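Tonditz Self-Storage, Building 6
Monthly walk-through, Wednesday, October 9, 2024
Inspector: Marlies Auer

Entrance and hallway
Front door closes and latches: OK
Exit signs lit: NO. Rear sign flickers. Ballast on order from Danzer.
Hallway clear to full width: OK after a mattress outside unit 841 was moved. Tenant called.

Fire safety
Extinguishers in place, gauges in green: OK
Tags signed: NO. Two missed in August. Pascal Diekmann to sign after recheck.
Alarm panel shows normal: OK
Sprinkler heads free of stacked goods: OK in units open today

Freight elevator
Load plate readable (500 kg): OK
Gate interlock: OK
Emergency phone: line noisy, call went through. Fidetel ticket 3288.

Loading dock
Bumpers bolted tight: left one loose, retightened
Edge paint visible: worn at the ramp, repaint before snow
Hand trucks: one flat tire, tagged out

Follow-up
Rear exit sign is the only item that can't wait for the next walk-through. Lorenz Frei has the key to the ceiling panel and will let the electrician in.

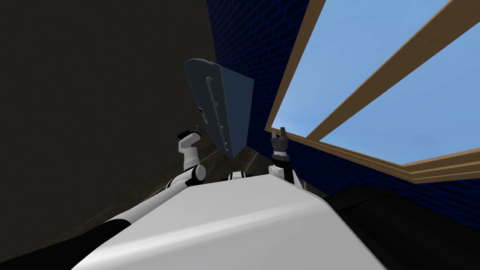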